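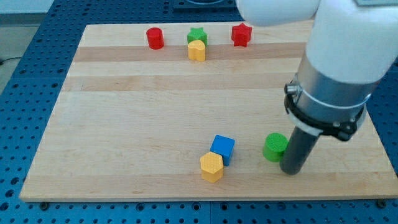

木の板と、赤い円柱形のブロック

パスポートのしくみ 国が出す身分の証明書

外国へ行くときには、パスポートが必要です。日本語では「旅券(りょけん)」といいます。このページでは、パスポートに何が書かれているか、だれが出すのか、なくしたときにどうするのかを説明します。

1 パスポートとは何か

パスポートは、国が自分の国の国民に出す小さな冊子です。役わりは2つあります。
1つめは、持っている人がだれで、どの国の国民かを証明することです。空港の係の人は、はじめて会う旅行者の名前も国籍も知りません。そこで、国が調べたうえで出した書類を見て確かめます。
2つめは、ほかの国に対するお願いです。日本のパスポートには、持っている人を安全に通し、必要なときには助けてほしい、という内容の文が外務大臣の名前で書かれています。

2 国籍という考え方

国籍(こくせき)とは、ある人がどの国の国民であるかを表す、法律上のつながりのことです。住んでいる場所とはちがいます。日本に住んでいても外国の国籍を持つ人がいますし、外国に住んでいても日本の国籍を持つ人がいます。
国籍の決め方は国によって異なります。親の国籍をもとに決める国と、生まれた場所をもとに決める国があり、両方を組み合わせている国もあります。日本は、親の国籍をもとにする方法を基本としています。
パスポートは国籍を証明するために使われますが、国籍そのものではありません。パスポートの期限が切れても、それだけで国籍がなくなることはありません。

3 何が書かれているか

顔写真のあるページには、次のことがのっています。
・名前
・国籍
・生年月日
・性別
・旅券番号
・発行した日と、有効期間が終わる日
このページの下には、英字と数字と「<」の記号がならんでいる部分があります。機械が読み取るための文字です。ならべ方は国際的な取り決めで決まっていて、ほかの国の機械でも読むことができます。
また、今のパスポートの多くにはICチップが入っています。チップには、名前や顔写真などの情報が記録されています。印刷された内容とチップの内容をくらべると、書きかえられていないかどうかを調べられます。

4 空港での流れ

外国へ行くときは、まず自分の国で出国の手続きをします。着いた国では入国審査(にゅうこくしんさ)を受けます。
例として、家族で「ルストーブム(Lustovum)」という町へ旅行する場合を考えます。町のある国に着くと、審査官がパスポートの写真と本人の顔を見くらべ、有効期間を調べ、旅行の目的をたずねることがあります。問題がなければ入国がみとめられます。
パスポートを持っていても、必ず入国できるとはかぎりません。だれを入国させるかを決めるのは、行き先の国です。国によっては、パスポートのほかに「ビザ(査証)」という書類や登録が必要になります。

5 子どものパスポート

赤ちゃんでも、外国へ行くときは自分のパスポートがいります。親のパスポートで子どもがいっしょに入国することはできません。
子どもは成長すると顔が変わるため、有効期間はおとなより短く決められています。申しこみには、親などの法定代理人(ほうていだいりにん)の同意が必要です。

6 国がパスポートを返させることはあるか

あります。ただし、法律で決められた場合に限ります。たとえば、うその内容で申しこんだ場合や、重い犯罪のうたがいで裁判を受けることになっている場合などです。国は理由を文書で本人に知らせます。
外国へ行く自由は、大切な権利と考えられています。国が出した決定に納得できない人は、見直しを求めたり、裁判所にうったえたりすることができます。安全を守ることと自由を守ることのどちらをどこまで重く見るかについては、いろいろな意見があり、議会や裁判所で話し合われてきました。

7 なくしたとき

外国でパスポートをなくしたときは、その国の警察にとどけ、日本の大使館か総領事館へ行きます。とどけ出をすると、なくしたパスポートは無効になります。あとで見つかっても、もう使えません。
新しいパスポートを待つ時間がないときは、日本へ帰るためだけに使える「帰国のための渡航書」を出してもらえる場合があります。

ことばの説明

旅券 パスポートのこと。
失効(しっこう) 効力がなくなること。
発給(はっきゅう) 役所が書類を作って出すこと。
大使館 外国に置かれ、その国の政府とのやりとりや自国民の保護を行う役所。

最終更新 1月10日(火)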